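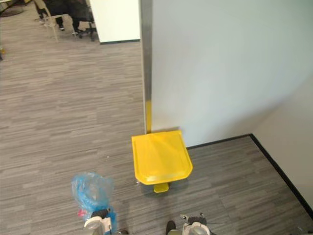 Home | Reviews | Office & Home | Contact

Clelia round bin, after a winter in our waiting corner

by Róisín Ó Gríofa

I never thought I'd have opinions about a trash can, but I've lived with this one since January and I have plenty! We got the Clelia with the yellow lid from Plirkthorpe when we redid the office, and I was the one who had to pick it (long story, mostly involving me being slow to leave a meeting).

First off, the color. Against gray striped carpet the yellow is LOUD. I was a little scared of it for the first week and now I love it. Visitors spot it from the other side of the room, so the cups have stopped piling up on the printer.

It's light, too. I can pick it up with one hand and move it over to vacuum, coffee in the other. The downside is that it slides if you bump it with a chair, and I bump it a lot.

We also have a sitting spot with two tub armchairs and a little round table, and for anything near seating I'd want a bin that doesn't smell by 4 p.m. The lid does help with that. Banana peels, tea bags, somebody's tuna lunch... you still notice the tuna, but only when you open it.

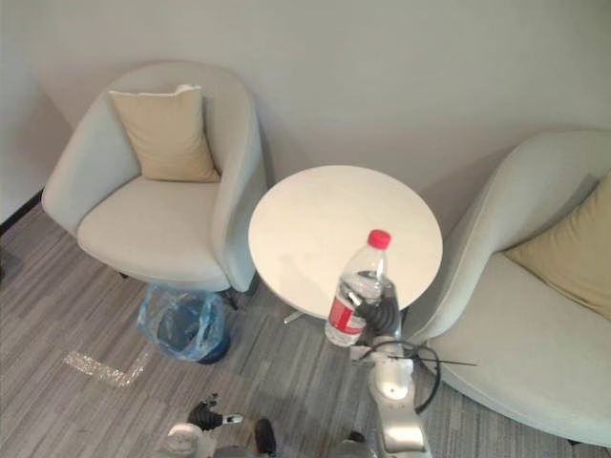
Lawal Aliyu wrote in to say he put the same bin next to a pair of armchairs and went back to an open basket after 3 weeks. People sitting down don't want to deal with a lid, he says, and they leave their bottles on the table instead.

Fair enough, Lawal! I'd still take the lid over the smell, but if all you get is paper and empty bottles, an open one is cheaper and quicker.

Now the bags. Clelia doesn't include any, which annoyed me. I bought a roll of 20 blue see-through ones from Figueiredo and they fit fine as long as you fold plenty over the rim before you let go. Skimp on the fold and the whole thing slumps to the bottom the first time someone tosses in a full cup.
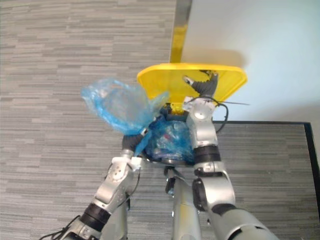 Blue liner over the rim, yellow lid above.

Wiping it down is easy, apart from the groove under the lid, where crumbs go to live. I use an old toothbrush. Would I buy it again? Yep, and I'd get a second one for the kitchen.

524 shares | 4 comments

Related
Nirnby desk lamp: bright, wobbly, kind of great
Which trash bags tear first?
Side tables for small waiting areas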